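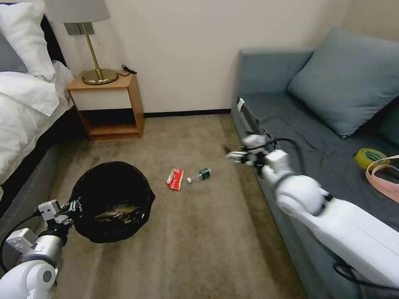
Room Tidying: Gallery

The Clurnitz Household Tasks Program studies whether machines can take on everyday chores in homes, shops and guest rooms. This page covers one of the simplest of those chores to describe: picking up litter from a carpet and putting it in a wastebasket. The work belongs to the Plimach series, which is limited to tasks that an adult would finish without instruction and would not think worth mentioning afterward.

A person clearing a floor makes many small choices. A bottle is grasped around the middle, a sheet of paper by whatever corner stands up, and a wrapper is pinched flat or scooped. The wastebasket is moved closer if the reach is long. A machine must make the same choices from what its cameras report, and it must do so with two arms that can easily get in each other's way. Soft furnishings add to the difficulty, as a sleeve of cable or a stray finger can catch on a blanket.

Each task in the series is scored out of 100. Points are given for items that reach the wastebasket and taken away for items dropped, crushed underfoot or pushed beneath furniture. The full protocol runs to 19 pages and is available from the Koo reading room on request.
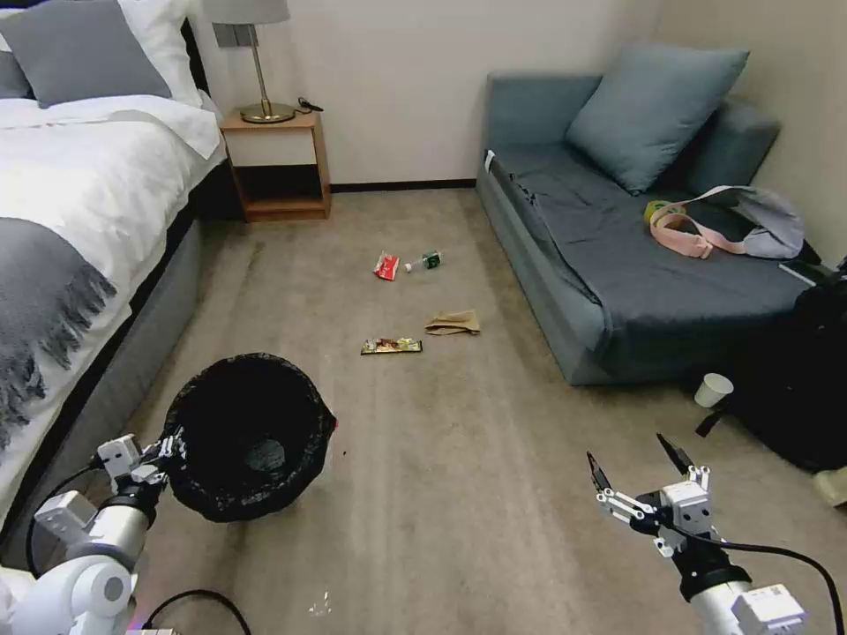

Litter of several kinds on the carpet, with one hand at the rim of the lined bin. Flat wrappers and crumpled paper call for different grips.

Guest rooms were added to the series in June. They had been requested by readers in the lodging trade, who asked for settings closer to their own than the kitchen pages offered. A made bed, a sofa and a nightstand leave a fairly narrow strip of floor, and the work has to be done inside it.

Can the chore be handed over yet? The program's present view is that it can be handed over in part. Bottles and boxes are well within reach of current hands. Thin wrappers and small scraps remain slow — slow enough that a housekeeping department would notice — and the liner itself is still changed by staff. A target of 1000 logged pickups has been set before the question is reviewed.

Related galleries: Folding Towels; Shelf Restocking; Clearing a Table (Rodska site).

Page last revised October 2026.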